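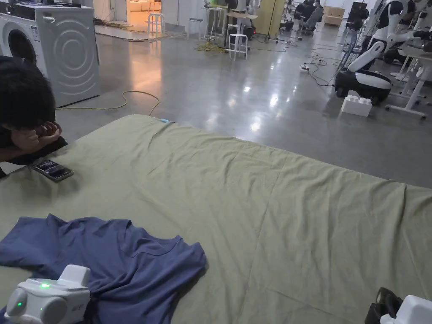
Words and picture: the Terkow site newsletter editor

Open day at the Wustcombe workshop

The workshop at Wustcombe opened its doors for an afternoon in May, and Terkow took a coach over from the Trernham site. We were there from just after lunch until 5 pm. The visit was meant for staff who will be working near mobile machines once the new laundry hall is ready, but there were seats left over and several people from accounts and the canteen came as well.

There is one large hall with a polished concrete floor, and most of what we were shown happens in there. It is a working room and it was left as it is on an ordinary day, so visitors were asked to mind the cables and keep bags off the floor. Coats went on the hooks by the entrance.

The folding table

A slate-blue T-shirt on the green sheet, with one of the white hand-held grippers resting on it. The second gripper is at the near corner. The sheet is clipped at the far edge. Folding is the job the workshop has spent most of its time on this year, and the table was where most of our group ended up.

The grippers are held in the hand and used to pick up and fold the garment, so that the movements can be recorded and used later to teach a robot the same job. One fold of one shirt makes one recording. The workshop had 2,585 of them by the end of April, 923 of those with short-sleeved shirts. Towels come next, then trousers. Socks have been put off until the autumn.

Visitors could have a go in pairs, 4 minutes each. The usual mistake was to go too fast. A shirt has to be taken by the shoulder and laid down again without dragging, and if you pull at it the whole thing has to be spread out from the start. People who fold a lot at home were no quicker than the rest of us, though their folds were neater.

The washing machine

The white front loader stands on the floor a short way from the table. Loading and unloading are separate tasks from folding and are recorded separately. We were told that getting a wet sheet out of a drum is harder than anything done on the table – it twists, and it is heavy at one end.

The robots

They are kept along the side of the hall. There is a white mobile robot on a black wheeled base, and behind it a white humanoid with black joints, mounted on a stand. The questions here were mostly practical ones. How long does a charge last, what happens if someone walks in front of it, who is allowed to press the stop button. The answer to the last one is anybody, and that will be the rule at Trernham too.

The far end

Chairs around a work area, with a light wooden cabinet and a dark equipment rack near by. The recordings are checked by eye before they are kept. Out of every 100, a few are thrown away, most often when a sleeve has slipped out halfway through a fold.

The high table and stools

White stools and a high table, with a tall yellowish partition behind. The warmer room beyond has a beige sofa. Tea was served from 3 pm, and the talk by Woldegiorgis, who are supplying the laundry hall equipment, followed straight after. It ran to half an hour with questions. The slides are on the shared drive in the Trernham folder.

A second visit is planned if enough people want to go. Put your name on the list at reception, and say whether you need a seat on the coach. Flat shoes, please.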